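Guides > Court judgments > Enforcing a judgment made abroad

Reading time: 5 minutes

Section 3. Registering a foreign judgment in Stutemano

Use this section once you have a sealed copy of the judgment from the court that made it. If the debtor has lodged an appeal, read Section 4 first.

1. Sign in and choose New matter. Enter the names of both parties exactly as they appear on the judgment. For a name such as Yáñez, keep the accents.

2. Enter the sum awarded, without interest. Interest goes in its own box on the next screen.

3. Upload the sealed copy and the certified translation as separate files.

Note: the translator's statement must be signed. Typed names are sent back. 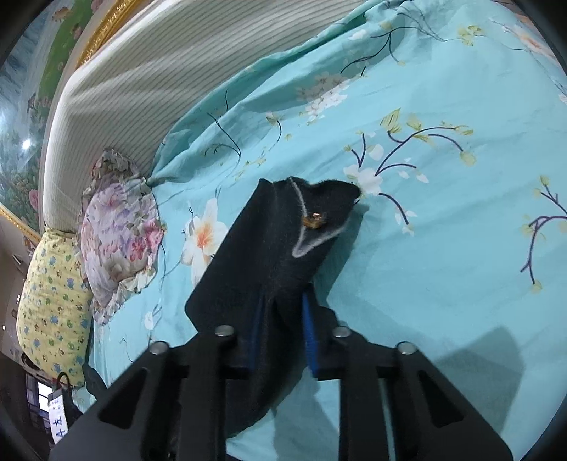
4. Select the court where you want to register the judgment, then print form 2264. Sign it in ink and scan both sides.

5. Pay the fee. Claims over 1000 go to the senior clerk's list, which is opened on Friday mornings.

Caution: do not contact the debtor's bank until you have the registration order. An early approach can be used against you later.

Listing goods for seizure

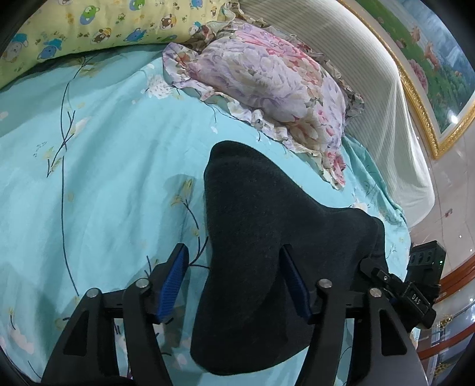 The goods schedule should cover only items worth the cost of removal. In Jevier v Samby the creditor listed every item in the house and had to do the schedule again. Clothing and bedding are left out – a dark grey knit-like thing with a worn patch, like the one in the picture, has no place on it. Put vehicles, equipment and stock first, and give a serial number where there is one.

6. Save the schedule and tick Ready for service. The debtor's time to object starts when papers are served, so enter the date of service the same day.

Questions about this section go to Rhonda Gauthier on extension 900.

We use cookies to remember your settings. Accept all | Manage cookies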